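Worn finish on reddish tabletop - refinish or leave it?

Wadik271
Picked up a table in Henbridge last March. Reddish-brown top, lots of swirl in the grain, and the finish has gone dull in places with fine scratches. I want to sand it and put on Likosent satin.

mancuso_shop
If that's veneer I wouldn't sand at all. I went through a top in 3 passes once. Clean it and wax it.

oakleg6
Disagree. Wax on a scuffed finish looks fine for a month, then you're doing it again. A light scuff by hand and a thin topcoat will hold up.

mancuso_shop
By hand, maybe. Most people grab the power sander.

Wadik271
Can't tell if it's veneer. No visible edge, there's a strip glued around it. Crumbs and all:

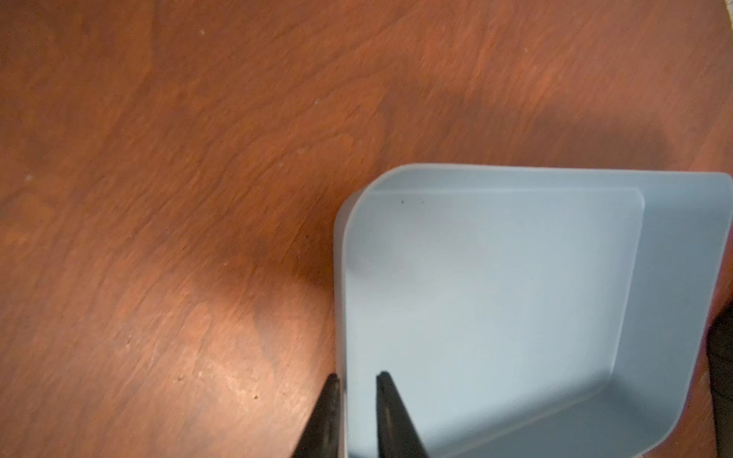
What grit should I use if I only want to scuff the old finish by hand?

oakleg6
Start at 320 with the grain, light pressure, and wipe the dust off before you coat.

mancuso_shop
I'd still try wax on one corner first. You can take it off with mineral spirits if you hate it.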